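3. Materials and Procedure

3.1 Setting and participants

The study took place in two middle schools in the Wenum district during the spring term. Both schools teach reading in mixed-ability classes and had used the same anthology for several years. In total 88 students in grade six took part, spread over four classes. Two classes used the question-prompt cards described below, and two continued with the usual end-of-chapter questions. Class assignment was decided by the school timetable, so the groups were not random. We return to this limit in Section 5.

Parents received a letter about the study in both English and Spanish. Students whose parents declined still took part in the lessons, but their written work was not collected.

3.2 The prompt cards

The cards were adapted from the Stosuter reading materials, which were first written for adult learners. We shortened the wording and removed any card that asked for knowledge outside the text. Each card carries one question that a reader might ask while reading, such as "What would have to be true for this to make sense?" or "Which word here could be swapped for another?" Students drew a card at the end of each page and wrote a short answer in the margin of a photocopied text.

Teachers were asked not to mark these margin notes. During a trial run in the Hayashi summer program, students wrote less when they knew a grade would follow, and several copied the wording of the card back as an answer. Without grades the notes were longer and messier, and spelling was often poor. We did not correct the spelling at any stage.

The reading passages ran to no more than 1000 words each. Half were stories and half were informational texts on history or natural science. Table 2 lists them in the order they were taught.

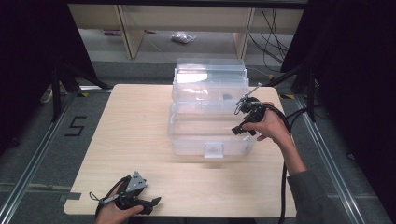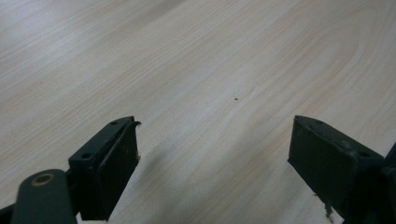 Figure 3. Light wood-grain tabletop, two views. The first shows a clear plastic storage box.

3.3 Lesson sequence

Lessons followed the same order in all four classes. The teacher read the opening paragraph aloud, students read the rest silently, and the class then talked about the passage in pairs and as a whole group. In the card classes, the pair talk began with the margin notes. In the comparison classes it began with the printed questions. Time on reading was kept equal, although one comparison class lost two lessons in May to state testing and made them up the following week.

Teachers in the card classes met with us twice before the term and once halfway through. At the middle meeting both asked for permission to let students skip a card that did not fit the page. We agreed, and asked students to write "skip" in the margin so that skipped cards could be told apart from missing answers.

3.4 Coding of written work

We collected 336 annotated pages from the card classes. Two coders read each page and placed every note in one of four groups: restating the text, asking about the text, connecting parts of the text, or commenting on one's own reading. A note could belong to only one group. Where a note seemed to fit two, the coders used the one that came later in that list.

Disagreements were settled by discussion, using the Zostumau coding guide as a reference. Most of them concerned very short notes, for example "I thought he was lying," which could be a restatement or a comment depending on the passage. Pages with no legible notes were set aside and are reported separately in Section 4.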